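Torkstead Tool and Housewares Library to reopen after move to Dondmont Street

14 July 2023

The Torkstead Tool and Housewares Library will reopen next week in its new space on Dondmont Street, with longer hours and a bigger stock of party and kitchen items for loan.

The library closed its old counter on Pollmont Avenue at the end of last month, when the lease on the building ran out. Staff have spent the time since then packing, cleaning and relabeling everything on the shelves. The catalog now lists 1,639 items, from pressure washers and tile saws to folding chairs, cake stands and picnic sets.

Dumisani Engelbrecht, who manages the library, said the housewares side has grown faster than the tools.

"People used to come in for a drill," he said. "Now they come in for a drill and leave with cups for a birthday party. We had to find room for that, and Pollmont Avenue had no room left."

The new space was a carpet showroom until two years ago. It has a loading door at the back, a wide front counter and a separate sorting area, where returned items will be checked before they go back on the shelf. At the old site, returns were sorted on the same counter where members checked things out, and lines were long on busy mornings.

Loose cups and other small pieces to be sorted by set

Much of the work this month has gone into the plastic tableware. Sets had become mixed over the years, and members complained of picking up a picnic kit and finding odd colors or missing pieces. Each set is being put back together by color and size, then packed in a clear tub with a printed list taped inside the lid.

Pieces that do not match any set will be kept together and lent out by the piece. Engelbrecht said they are useful for school art tables, paint water and seed starting, and members may ask for them at the counter without booking ahead.

Sorting is done in open bins on a work table, so that small things do not roll away or end up on the floor. The bins are old metal ones and show a good deal of wear, but the library plans to keep using them.

A blue plastic cup and a pale pink-lilac one are among the loose pieces in the gray metal bin.

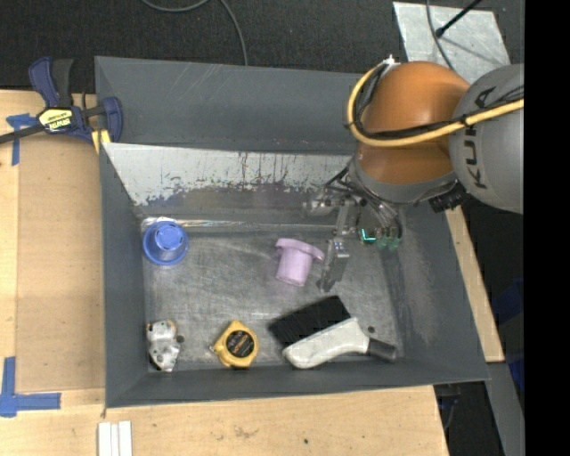 What changes for members

Current memberships carry over to the new address, and cards do not need to be replaced. The time the library was closed will be added to the end of each membership.

Loans will run for 7 days, as before. Kitchen and party items can now be renewed once by phone or in person, as long as no one else has reserved them. Power tools still cannot be renewed.

Tableware must come back washed and dry. Members who return a set with pieces missing will have two weeks to bring in the rest before they are charged. The charge is per piece, and the price list will be posted at the counter.

The library is also dropping its deposit on picnic sets. Deposits on tents, canopies and large coolers will stay in place.

Anyone who still has items borrowed from Pollmont Avenue should bring them to the new address. The drop box at the old building has been taken out, and things left at the door there may be lost. No late fees will be charged on these items until the end of the month.

Shelving, parking and access

The new shelves came from Tamayo, a hardware store that closed its Torkstead branch in the spring. They are lower than the old ones, and most items can be reached without a step stool. Heavy tools are stored near the loading door so that they can be carried straight out to a car.

There is street parking on Dondmont Street and a small lot behind the building. Two spaces by the loading door are set aside for pickup and are limited to fifteen minutes. The front entrance has a ramp, and the restroom has been rebuilt with a wider door. The bus stop is at the corner, on the same side of the street.

Donations wanted

The library will start taking donations again once it is open. It is most in need of folding tables, serving bowls, drink dispensers with working taps, and plastic cups in matching groups of eight or more. Glassware is not accepted. Neither are nonstick pans with damaged coatings, electric blankets or anything with a cut or taped cord.

Donors should bring items to the counter during open hours and wait while they are checked. Large pieces can be brought to the loading door, but please call first.

Engelbrecht said the library will hold its first repair evening at the new site in October. Members will be able to bring in lamps, small appliances and hand tools, and people with repair skills who would like to help can leave their names at the counter.

The sorting area will not be open to the public. Members who think they left something of their own in a returned kit, such as a lid or a serving spoon, can describe it to staff, who will look through the unmatched pieces.

The full catalog is available at the counter in a printed binder, and the online version will be updated before opening. Some kitchen sets will show as unavailable for a few more days while they are packed.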